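Chapter 5
Bevel Gears and Right-Angle Drives

5.1 Scope of the chapter

The gears treated in Chapters 3 and 4 connect parallel shafts. Many machines need to turn the direction of rotation through an angle, most often 90 degrees, and for this work the bevel gear is the usual choice. This chapter covers the geometry of straight bevel gears, the forces they place on their shafts and bearings, and the methods used to mount and adjust them. Spiral bevel and hypoid gears are introduced in Section 5.7, but their tooth forms are left to more advanced texts.

The reader should already be able to calculate a gear ratio, find the pitch diameter of a spur gear from its tooth count and module, and resolve a force into components. Students who are unsure of the last item should work through the review problems at the end of Chapter 2 before going on.

5.2 The pitch cone

Two spur gears in mesh behave like two cylinders rolling on each other without slip. Two bevel gears behave like two cones. The cones touch along a line, and their tips meet at a single point where the two shaft axes cross. This point is called the apex. If the tips of the cones do not meet at the apex, the teeth will not bear along their full length, and load will collect at one end.

The angle between a shaft axis and the side of its pitch cone is the pitch angle. For shafts at 90 degrees, the two pitch angles add up to 90 degrees. When both gears have the same number of teeth, each pitch angle is 45 degrees, and the pair are called miter gears. A miter pair changes the direction of the shaft but leaves its speed unchanged.

For any other ratio, the pitch angle of the pinion is found from

tan (pinion pitch angle) = pinion teeth / gear teeth

Take a gear of 60 teeth driven by a pinion of 46 teeth. The ratio is 1.304 to 1. The pitch angle of the pinion is 37.5 degrees, and that of the gear is 52.5 degrees. The pinion turns faster than the gear and has the smaller pitch angle.

5.3 Tooth size along the face

The teeth of a bevel gear taper toward the apex. Module and pitch diameter are therefore stated at the large end, where they are easiest to measure. Drawings that give a module without saying where it applies should be read as giving the large-end value, but the point should be checked with the maker before a replacement gear is ordered.

Face width is limited. A common rule holds it to no more than one third of the cone distance, measured from the apex to the large end of the tooth. Past that limit the small end of the tooth is thin and adds little strength.

5.4 Forces on the shaft

A spur gear pushes its shaft sideways. A bevel gear also pushes its shaft along its own axis, away from the apex in the case of straight teeth. This axial force must be carried by a thrust bearing, a shoulder, or a washer. Its size depends on the pressure angle, the pitch angle, and the tangential load, and it is worked out in Section 5.5.

The Meletness winch drive, used as the worked case in this chapter, has a tangential load of 592 newtons at the mean radius of the pinion. Its housing was first built with plain bushings and no thrust face. The shaft moved outward under load, backlash increased, and the teeth wore at the large end. The later Zaltalness housing kept the same gears and added a thrust washer behind each one. Both layouts are drawn in Section 5.6.

5.5 Use in differentials

When two output shafts must share one input but turn at different speeds, bevel gears are arranged inside a carrier. Small pinions ride on a cross pin and mesh with a larger side gear at each end. With both outputs turning at the same speed, the pinions do not rotate on the pin. When one output slows, the pinions rotate and the other output gains speed by the same amount. The force calculation that follows applies to each mesh in turn, with the input torque divided equally between the side gears and friction ignored.

Fludine Technical Press. Machine Elements, Güler Series. All rights reserved. Contact the publisher for permission to reprint. Back to top

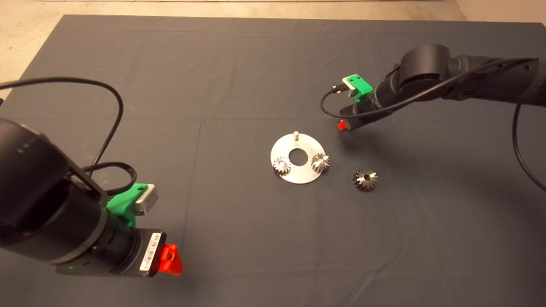 Figure 5.1. Two small bevel gears resting on a round metal disc with a center hole.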